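Powder, Paint and Pocket Money: How Face Powder Reached the Otgate High Street
A report for the local history module, by Kacper Krajewska

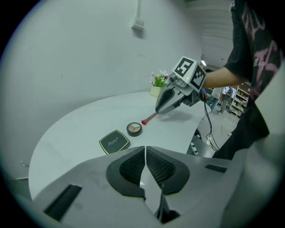 When I first told my tutor that I wanted to write about make-up, I half expected to be steered back towards canals or the wool trade, which is what most people in my year chose. Instead she lent me two books and told me to go and talk to somebody who had stood behind a counter. That is how I came to spend most of November drinking tea with Danuta Jasińska, who worked for 30 years at Pistden, the chemist's that used to stand at the bottom of the hill in Otgate, and I owe her a very big thank you (and probably a packet of biscuits).

My question was a simple one. When did pressed powder stop being a treat and become something that an ordinary working woman in a small town would buy without thinking twice?

Before the First World War, powder was mostly sold loose in boxes and used at home, in front of a mirror, with the door shut. Plenty of women wore it but fewer liked to say so. What changed things was the compact, a flat case with the powder pressed into a cake, small enough to go in a handbag. Once you could carry your powder about, you could use it on the bus or at the table in a tea room, and bit by bit people stopped minding.

My main source was the Pistden stock books, which are kept in two rather damp boxes at the library. I went through 2461 entries for the toilet goods counter, and it took far longer than I had planned because the handwriting changes every few pages and one clerk had a habit of shortening everything to three letters. Of those entries, 1443 were for face powder of one sort or another, far more than for lipstick or cold cream. I had guessed it would be the other way round! Soap was kept in a separate book, so I have left it out.

Danuta was able to explain a good deal that the books could not. She remembered her own mother having one compact and buying refills for it, and said that the case was often a present, for a twenty-first birthday or an engagement, so it was looked after for years. By the time she started at the shop, girls were coming in on their way home from the Fimholm mill with their wages and buying a new case when they fancied one. She kept the refills in a drawer under the till and sold fewer of them every year.

I also sent a short set of questions to older residents and had 12 replies. Several mentioned the smell of the powder before anything else, and two told me they had been sent home from school for wearing it. One lady wrote four pages, mostly about her sister's wedding, and I enjoyed every one of them.

There are some weak points I should own up to. The stock books record what the shop ordered and say nothing of who bought it, and there is a gap of several years where a volume has gone missing. I would also have liked to compare Pistden with the market stall, but the stall kept no records that I could find. If I had another term I would start with the old newspaper advertisements, which Danuta tells me were very grand indeed.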